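Comparing Two Parallel Grippers on a Tabletop Arm Cell
Oltel Automation Laboratory - Bench Procedures
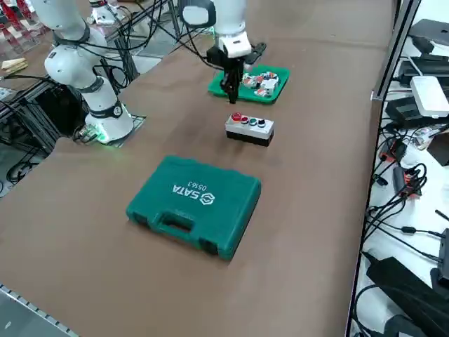
This procedure applies to staff who are evaluating the Bandora and Mabuza grippers for small-part picking. Both units must be tested on the same arm, with the same parts and the same controller settings.

1. Stop the arm and switch off power to the tool before changing a gripper. Tighten the mounting screws by hand first, then with the torque driver.

2. Enter the weight and length of the new gripper in the Kurnley controller. Do not reuse the values from the previous unit.

3. Teach the pick point at low speed. Lower the open fingers until they clear the tray floor by 5 mm, then save the position.

4. Run 160 picks and review the log. If the arm faults, correct the cause and start the count again.

5. Run the full test of 3,000 picks. Record missed picks, dropped parts and marked housings separately - a single failure total is not accepted.

A run that ends early may be reported if the final count is stated. The first Bandora run ended at 2,282 picks and was filed as incomplete.

Revised 2026-08-27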